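Packing Bench Assistant (part-time, fixed term)
Kilon Packaging Services, Breltia site

Reference: KPS-56
Hours: Wednesday to Friday, 7 am to 1 pm
Contract: 6 months
Reports to: Bench Supervisor, Flat Stock

Background

Kilon cuts, folds and packs corrugated card for small manufacturers. Most orders are short runs of trays, dividers and transit boxes. Flat sheets arrive from the cutter with the fold lines and punched holes already in them. They are checked at the bench, cleared of waste, sorted by type and either folded on site or bundled flat for the customer.

We are recruiting one assistant for the flat stock benches. The present workload comes mainly from two product lines: the Tazi divider set and the Koltton transit tray. Both use large single sheets with a high number of small cuts, and both need a full check by eye before folding.

The work

The post holder will:

Collect flat sheets from the rack and lay them on the bench, printed side down where there is print.
Check each sheet against the sample card for that job. Holes must be fully punched through and slots must be open along their whole length.
Push out any waste left in the holes and slots, and put it in the waste sack, not on the floor.
Check that fold lines are pressed deep enough to take a clean fold, and are not split.
Set aside any sheet that is torn, crushed at a corner or cut out of line. Rejected sheets are marked with a wax pencil and stacked on the lower shelf of the trolley.
Fold, tuck and tape where the job sheet asks for it.
Bundle finished flat stock and label each bundle.
Return bins, tape guns and blades to their places and sweep the bay at the end of the shift.

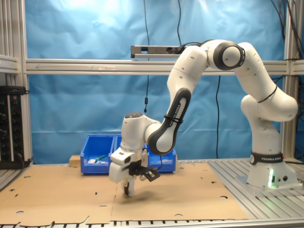
Flat sheet on the slotted aluminium bench, blue bins at the back.

The benches are used standing. Perching stools can be supplied on request. The larger sheets cover most of the bench top, so there is little spare surface during checking. Tools and loose parts are kept off the sheet while it is being looked over.

Card dust builds up in the bench slots and is brushed out at each break. Masks are supplied for sweeping and are optional at other times. The bays are lit from overhead and heated from November. Radios are not permitted in the bays. Ear plugs are available from the bay office for use near the cutter.

Weights and handling

Single sheets are light but awkward, and the larger sizes need both arms at full stretch. Bundles of flat stock weigh up to 7 kg and are moved by trolley. Lifting from trolley to pallet is done by two people. Applicants with a restriction on lifting or standing should state this on the form so that the bench height, the stool and the share of pallet work can be agreed in advance.

What we require

Ability to follow a written job sheet and a sample card.
Good close eyesight, with glasses if worn.
Steady use of a safety knife and tape gun.
Ability to measure in millimetres with a steel rule.
Punctual attendance. The bays start together and a late start holds up the cutter.

What would help

Earlier work in packing, printing, bookbinding or a similar trade.
Experience of reading box layouts, including the usual marks for cut, crease and perforation.
A current manual handling certificate. Training is given to those without one.

What we provide

Gloves, safety knife, apron and locker. Safety shoes are paid for by Kilon after the first week.
Paid training for the first 5 shifts, working beside an experienced packer.
A paid break in each shift, with use of the kitchen on the upper floor.
Free parking behind the Breltia site. Cycle racks are beside the goods entrance.
Holiday in line with hours worked.

Pay is by the hour at the site bench rate, which is printed on the application form. There is no piece rate. Overtime is offered when the Koltton line is running and may be refused.

Selection

Shortlisted applicants will be asked to attend a short bench trial. The trial consists of checking a stack of cut sheets against a sample card, setting aside the faulty ones and folding one divider set from the drawing. Speed is noted but carries less weight than the number of faults found. A brief interview follows in the bay office. Travel costs to the trial are refunded against a receipt.

Please wear closed shoes and tie back long hair. Rings and bracelets should be removed before handling card, as they mark the surface.

How to apply

Application forms are available from the front desk at the Breltia site or can be requested by post. Quote reference KPS-56. A CV may be attached but does not replace the form. Please give two referees, one of whom should be a present or recent employer. School leavers may name a teacher.

State on the form which mornings you could attend a trial. Trials are held before noon. Applicants who are not shortlisted will be told in writing, and forms are kept for the length of the contract in case a further place comes up on the same benches.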